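Wurkia Football Academy will change how its under-10 squads train from November, moving most of each session into small-sided possession games. Zanele Joubert, the academy's head of coaching, said the decision followed a full season of review.

"Our players were spending too long in lines," Joubert said. "In a session of 50 minutes, some of them had very few touches under pressure. We wanted that to change before they moved up an age group."

Under the new plan, squads of 18 will be divided into three groups, each working in its own grid with a neutral player. Coaches may stop play only twice per game – a limit that Joubert admits was not popular at first.
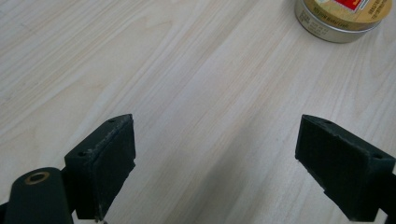
A light-colored wooden tabletop.

Maksym Demchenko, who coaches the Altden squad, was among those with doubts. "I was used to correcting every pass," he said. "Now I write it down and raise it at the break. The players talk to each other more than they did in the spring."

Demchenko said goalkeepers will join the grids for the first half of each session and then train separately. Matches against Onuoha will keep their present format.

Joubert expects to review the plan with coaches after the winter break. Parents may watch the Monday sessions from the east side of the field.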